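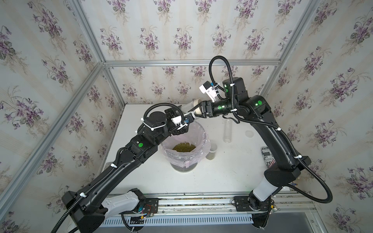 Wallpaper questions, Brernstead shop

Last updated April 5, 2019. Ring us if yours isn't covered, quicker than email.

How many rolls do I need?
Measure round the room, measure the height, bring both to the counter. Don't take off for doors and windows unless they're huge. Big patterns eat more paper than plain. Always round up.

Can I bring back spare rolls?
Yes, if unopened, with the receipt, inside 55 days. Not cut lengths. Not sale rolls. Not special orders, sorry.

What's a batch number and why do you keep going on about it?
It's on the label. Same number = printed together = same colour. Different number might look fine in the shop and awful on the wall. Check every roll before you cut any of them. Once its cut we can't swap it.

Straight match or offset match?
Straight: pattern lines up level with the next strip. Offset: each strip drops by half a repeat. Most of our florals are offset. Label tells you which. Allow an extra roll for offset if you've got high ceilings.

Paste the wall or paste the paper?
Depends on the paper, see the label again. Paste the wall is easier for a first go. If its paste the paper, let it soak for the time given and keep the time the same for every strip or they'll stretch differently.

Is Anix paste all right for everything?
Fine for most of what we sell. Not for the heavy vinyls, you want the ready mixed tub for those.

Can I paper over old paper?
You can. We wouldn't. Strip it, fill the holes, sand, size the wall.

New plaster?
Wait till it's properly dry. Pale all over, no dark patches. Then size it.

Bathrooms and kitchens?
Vinyl only, and not right behind the hob or inside the shower.

How much are samples?
First 2 free, then 89p each. A4 size. Posted second class.

Do you still have the Mkhize range?
Ended in February. A few odd rolls in the bargain bin, mixed batches, good for drawers or a small cupboard.

And Sirnine?
Yes, to order. Allow roughly 2 weeks. Pay when you order please.

Do you hang it for you?
We dont do hanging ourselves. There's a list of local decorators at the counter, get a couple of quotes.

Parking?
Round the back, through the gate. Short stay only.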